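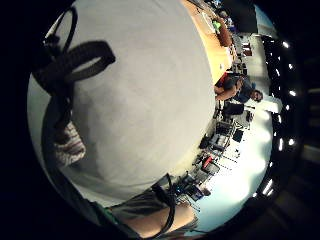

Black strap over pale fabric.

Collections workroom notebook
19 October 2025

Object 2821, carved headdress front with cloth backing. Second session on the condition check before it goes on the new mount.

Started with the tie cords at the back. Two are original or at least old, tightly laid plant fiber, two-ply. The other two are cotton and were put on later, probably when the piece was first hung on a wall. The old catalog card says "cords replaced" with no year. I left all of them in place and put tissue under the knots so they don't press into the backing.

Carved face is stable. The crack from the left brow to the rim is the same length as in the last report, checked against the tracing. No fresh wood showing in it. Red paint is sound. The black is powdery along the lower lip and came off on a dry swab, so no brushing there until we have talked about consolidation. Blue-green areas have a slight bloom that looks like old wax. Tested one spot the size of a pinhead with white spirit and it cleared. Stopped at the one spot.

Shell inlay: one piece missing from the right ear, with old adhesive in the socket. It is dark brown, brittle, and glows a dull yellow under UV, so animal glue or something with resin in it. Not cleaning it out. If somebody ever finds the shell, the fit can be checked against the glue print.

Backing cloth is plain weave wool with a hem on three sides. The fourth side was cut after it was sewn on. Moth damage is old, grazing only, and no frass in the folds. Vacuumed through mesh on the lowest setting, 10 minutes front and 20 back. Bagged the dust and labeled it in case we want fibers looked at.

Mount

The Gravport foam we used for the last three mounts is nearly gone. There is one sheet left with a bad corner. It should do for the brow pad but I want to cut the chin rest from the Duto board and cover it. Tried a paper pattern first. The rim takes almost all the weight at present and that can't be right for an upright display, so the new pad needs to sit further down, behind the cheeks.

Washed cotton for the cover is fine. The Trendetti felt is not. I ran the bleed test again, blotter and distilled water under a weight overnight, and the blotter came up faintly pink along one edge. Same as the first time. Roll is marked "not for objects" and moved to the bottom shelf. 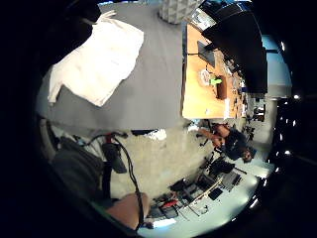

Paperwork

The label text still calls this piece a mask. It was worn above the forehead, and the holes along the top edge are for a row of bristles or whiskers, all lost apart from over a dozen stubs. I have asked for "headdress front" on the label and in the database. The community representatives should see the wording before it is printed, and they have also asked to see the back of the piece, so the final mount has to come apart without tools.

The Zeng list gives the source as "bought from a dealer" and the ledger gives it as a gift. Both can be true if the donor bought it first, but there is no letter in the file. Left both entries standing with a note.

To do

Cut brow pad and try it on the plaster form before the object.
Order foam, same density.
UV photos of the ear socket, both sides.
Ask about the black paint.
New box lid, the old one bows in the middle.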